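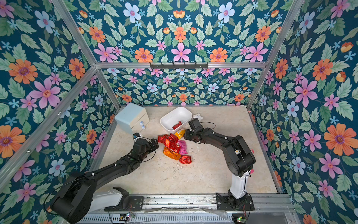

Wallpapering a box: notes on pattern scale

7/30/26

I spent most of December deciding on a pattern and the rest of the winter not hanging it. The paper is a Didard floral, deep teal ground, large pink six-petaled flowers, orange daisy shapes with purple centers, small pale blue filler. The same design is sold in two scales. I bought both.

The small scale went on the back wall. The large scale went on the left wall, the right wall and the top panel. My reasoning was that the back wall is the one you look at straight on, and a small repeat there makes the box read deeper than it is. Large blooms on the sides sit in peripheral vision and do no harm. I tested the reverse with paper taped up and it felt like standing too close to a curtain.

Paste: Skimitz ready-mixed, 2 thin coats on the panels, the second one after the first had gone tacky. One thick coat bubbles. Panels were sanded with 160 grit and wiped down first. I trimmed after drying and kept the joints behind the aluminum posts in the corners, so the change of scale never meets edge to edge. I would do that again in any small space with exposed framing.

The floor is beige with a marble pattern. I had a gray sample from Urnside as well, but gray next to that teal went green under warm bulbs.

Fittings are minimal. There is a horizontal rail across the top of the back wall with a black hook rack near the center. The small pale blue and cream cabinet goes in the back-left corner, where its light blue top picks up the pale flowers. The two egg ornaments, white with blue patterns, stay with it. The white plastic basket is for candy. Foil packets in red, pink, orange and yellow turn out to be a decent check on the palette, as the pink and the orange are each close to a color in the print.

Remaining work: one lifted edge on the top panel, and a decision on whether to seal the paper. Ó Néill make a matte clear coat that I have on order. I will try it on an offcut and post the result.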